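Brick Wall FAQ: Loltivano Shared Offices, Gallagher Building
Posted in August by the Loltivano front desk

Is the brick real?
Yes. People knock on it to check, which hurts, and which is also how they find out.

Can I hang something on it?
No nails, no screws, no "just one tiny hook." Removable clips are fine if they come off with your fingers. If they come off with a chisel, see the section of your agreement on deposits.

There are small dark holes in some of the bricks. Do I report them?
Please don't. We have 163 messages on the subject and have read them all. Old bricks have marks. If you find a hole you could lose a stapler in, we would like to hear about that one.

Why is there dust on my keyboard?
Mortar sheds a little, mostly in dry weather. Wipe it down with a barely damp cloth. Don't vacuum the joints. A member in the Odon room did, with great enthusiasm, and we repointed 13 courses.

Can I paint my section?
You can't, and you don't have a section.

How close can my divider go?
Touching is fine, leaning is not. The Eltance dividers are meant to stand up by themselves, and with the feet turned the right way they do. Two people may move one. One person may move one once.

Does the brick help with noise?
Less than you'd hope. It bounces your phone call to the far desks, where it is followed with interest. Take long calls in the Odon room.

Can I get a desk facing the wall?
Ask at the front desk. There is a waiting list, mostly people who used to face the kitchen.

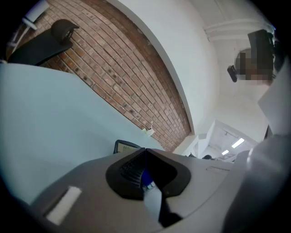 Exposed brick behind a pale blue-gray surface.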